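Workbench Tips: Getting Your Money's Worth From a Keltix Tabletop Arm

November 11, 2022

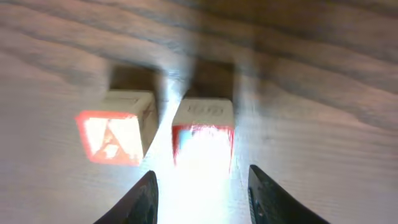
I've had the Keltix kit on the bench since May, and enough of you have written in asking whether it's worth buying that I'm giving it this week's page. Short version: yes, if you like fiddling. Long version is all the tips below, most of which I picked up the slow way.

Mine came from Abdella, the shop that does the rental plan too. It's $700 to buy outright, and that gets you the arm, the two-finger gripper, the little wrist camera and a bag of screws that are all nearly the same length (sort them into a muffin tin before you start, please). Setup took me a whole Saturday. Joyce Owino wrote to say she had hers going by lunch, so maybe I'm just slow with a hex key.

Start with blocks. I know everybody wants it sorting drill bits on day one, but plain wooden toy blocks are the best practice pieces I've found. They have flat sides, they don't roll, and you can drop them all afternoon. Alphabet blocks are great for this — the red border on the letter side gives you something to line up by eye when you're checking the camera view. Put two side by side and practice picking up one without bothering the other. That one exercise taught me more than the manual did.

Sort out your light before you touch any settings! Glare was my biggest headache by a mile. A pale wood table throws light straight back up at the camera, and a block face that's perfectly clear to you can come through as a white smear with a bit of red around it. I turned down exposure, turned it back up, reinstalled the software, the whole circus. What helped in the end was a lamp off to one side with a sheet of baking parchment clipped well clear of the bulb (LED only, and keep an eye on it). A dull gray placemat under the work is good too. Zinash Hailu uses the back of an old cork bulletin board and says she'd never go back.

Watch for shadows while you're at it. Blocks throw dark rectangles when the light's low, and my arm went through a phase of treating those as something worth grabbing.

Open the fingers wide on the way in. The default approach is stingy, and it'll nudge a block sideways if you're even a hair off. I set mine to open well past the width of the piece, come down slowly, then close. It adds a couple of seconds per pick and I've stopped caring.

Clean the grip pads. They have a fine texture that fills up with sawdust and then everything slips. An old toothbrush, dry, with the power off. I do it every 20 picks or so when I've been sanding nearby, less if the shop's clean. Skip the furniture polish anywhere in the work area.

Clamp the base. The suction feet are fine on glass and pretty hopeless on grainy wood. Two small C-clamps with scraps of leather under the jaws and you're done.

Things I don't love: the power cord is too short, the app forgets your saved positions if you close it in the wrong order, and replacement pads only come in packs of 6. I emailed support over the positions thing and a fellow named Nithin Bhat wrote back the next day with a workaround — save, wait for the beep, then close. Works every time so far, but that ought to be in the manual.

Would I rent first? Probably, if you're on the fence. Abdella takes the rental money off the price if you keep it. Liya Tamiru rented hers for a month, sent it back and bought a band saw, and she's very happy with the band saw.

Next week is drawer slides, so send me your sticky ones.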